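Lirside Home Help
Kitchen and Dining > Tables and Surfaces

White heat marks on a dining table, and how to stop getting more of them

Posted by pell_mell in July
268 views

We bought a Soltero dining table secondhand when we moved. It's a light wood color with a visible grain and I'm fairly sure it is real wood veneer over something else, because the underside is plain board. The seller didn't know what the finish was. It has been fine for everyday meals and wipes clean without any trouble.

Last month I put a covered casserole dish down on a folded dish towel. It stayed there through dinner. When I picked up the towel there was a cloudy white patch underneath, in the shape of the dish. I have wiped it with a damp cloth and then with ordinary furniture polish. The polish made it look better for an hour or so and then the patch came back. It doesn't feel rough and there is no bubbling. If I look at it from the side, the surface still looks flat.

There is also a smaller ring near one end that was there when we got the table. That one is darker, almost gray, and I don't know if it came from heat or from a plant pot.

What I would like to know:

Can the white patch be taken out without refinishing the whole top? I have read about using an iron, mayonnaise, toothpaste and a hair dryer, and I don't want to try all four.

Is the dark ring the same kind of problem?

What should I be putting under hot dishes? I have always used dish towels. My mother used dish towels on the same table for my whole childhood and it never had a mark on it. I have since looked at cork, silicone, felt and slate, and every one of them has reviews saying it ruined somebody's table.

I rent a small place and don't have a garage or a shop to sand anything in. I own an iron, a hair dryer and a drawer full of rags.

Thanks.

Kaiwen Yin
Member, Furniture Care

The white patch and the dark ring are two separate problems and I would treat them separately.

White or cloudy means moisture has gotten into the finish. Heat softens the finish a little, steam from the towel or the dish gets in, and then it's trapped there as haze. The wood underneath is usually untouched. Your dish towel probably had some dampness in it, or the bottom of the dish did. A folded towel also holds the heat against the table for the whole meal.

Dark or gray usually means water has gone through the finish and reached the wood. If it sat under a plant pot for a season, that would do it. You can't pull that out with an iron. It needs the finish taken off in that spot and the wood bleached, and on veneer I would not do that as a first project. Put a bowl on it.

For the white patch, start with time. If it's been less than a few weeks and the weather is dry, leave it uncovered. Some of them fade without any help. Yours is a month old, so I'd move on to gentle heat.

Use the hair dryer before the iron. Set it on low, hold it a hand's width off the surface, and keep it moving. Do this for a few minutes, let the table cool, and look at it. The haze should get fainter a little at a time. If you see any change at all, repeat it over a couple of evenings. Stop if the surface feels tacky.

If the dryer does nothing, go to the iron. Empty the water out of it completely and turn the steam off. Lay a clean, dry, plain white cotton cloth over the mark. A printed one can transfer color. Set the iron to its lowest setting and pass it over the cloth for a few seconds, then lift the cloth and check. Don't park the iron. With veneer you also have glue to think about, and too much heat can lift the veneer at the edges. I have seen this happen on a sideboard and it cost more to fix than the mark would have.

Mayonnaise and petroleum jelly work on the same idea as each other. The oil gets into the haze and hides it. Leave it on overnight, wipe it off, buff with a dry cloth. It is slow and low risk, although it can leave the area shinier than the rest. If you try the oil, try it after the heat, so you aren't ironing grease.

Skip the toothpaste. It's an abrasive. It will take the haze off by taking the finish off, and then you'll have a dull patch where you had a white one. The same goes for baking soda paste.

Whatever you pick, test it somewhere you can't see. The bottom of a leg is good if the legs have the same finish as the top.

To find out what the finish is, put a drop of rubbing alcohol on that same hidden spot and wait a minute. If it goes sticky, it is probably shellac, and you should be very light with any heat. If nothing happens, it's more likely lacquer or a polyurethane. Lacquer thinner would tell you which, but you don't need to know that badly enough to buy a can of it.

On what to put under dishes, I use cork and have for years. It's light, it doesn't slide, it doesn't scratch, and it slows the heat down well. The bad reviews are mostly from people who bought thin coasters and put a Dutch oven on them. A drink coaster is made for a drink. For a pot you want a proper trivet with some thickness to it, and it needs to be wider than the base of the pot.

I keep mine out on the table so people use them.

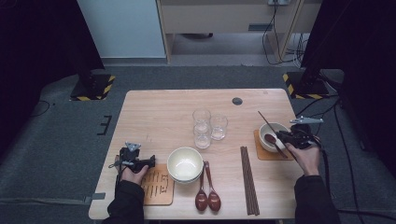
Two square cork mats on a light wood-grain table, the one to the right with a small white bowl on it.

Mine have different uses. The plain one stays out for small bowls and cups, and anything from the oven goes on a thicker trivet from the kitchen drawer. The decorated kind is fine too, as the burned lines don't change how the cork works.

Two things to watch with cork. It holds water, so if soup goes over the side, pick the mat up and wipe under it then and there. Stand it on its edge to dry before it goes back. Leaving a wet mat flat on the table overnight will give you exactly the kind of mark you are trying to remove. The other thing is grit. Crumbs and salt stick to the underside and will scratch if the mat gets dragged. Give it a rub with your hand when you set the table.

Silicone is good with heat and easy to wash. I don't leave it sitting on a finished table for weeks at a time, because some of it can react with some finishes and leave a faint print. Use it for the meal and put it away. Slate and tile need feet or felt under them. They take the heat, but they also pass it along, so a hot pan on a thin tile for an entire dinner is not much better than your towel.

As for your mother's table, there's a good chance it had a different finish, or had been waxed regularly for years. Wax gives you a layer that takes some of the abuse. Once your patch is out and the surface has been left alone for a week or so, a thin coat of plain paste wax is worth doing. Put on less than you think you need, wait for it to haze, and buff it off. Twice a year is plenty.

dorset_ln

I had the same thing happen with a pizza box. The iron worked for me. It took three or four passes and I used an old pillowcase. There's a very slight shadow left if the sun is low, but no one who comes over has noticed it.

We just use a tablecloth with a pad under it now. Not what you asked but it solves it.

Grantham Oduya

Agree with most of the above. I would add a couple of points from working in a furniture store for a while.

Before you do anything, look at the edge of the tabletop. If the grain on top doesn't continue over the edge and you can see a thin line where an edge strip was glued on, it may be a printed laminate and not veneer at all. A lot of the lighter tables are. Seller descriptions are no help here, people write "wood" for everything. If it's laminate, a white mark from heat is damage to the surface layer, and no amount of ironing is going to bring it back. You could make it worse. Look for a repeating pattern too. If the same knot or the same wavy line shows up in two places, it was printed.

If it is veneer, follow the hair dryer advice and take your time with it.

On towels, the problem is the folding. People fold them to make them thicker, and any moisture in the layers gets turned to steam with nowhere to go but down. If a towel is all you have, put it under a wire cooling rack, so that air can get between the dish and the cloth. A cooling rack on its own will leave scratches.

I wouldn't spend much on trivets. The cheap cork ones from a grocery store are fine if they are thick enough. When the middle starts to sag or crumble, throw it out.

pell_mell
Original poster

Thank you all. I checked the edge and the grain does go over, and I couldn't find any repeats, so I'm going with veneer. The alcohol test on the leg did nothing after a minute.

I've done the hair dryer on low for two evenings. The outer part of the patch is fainter, and the middle is about the same as before. I will keep going with that before I get the iron out. The gray ring has a fruit bowl on it.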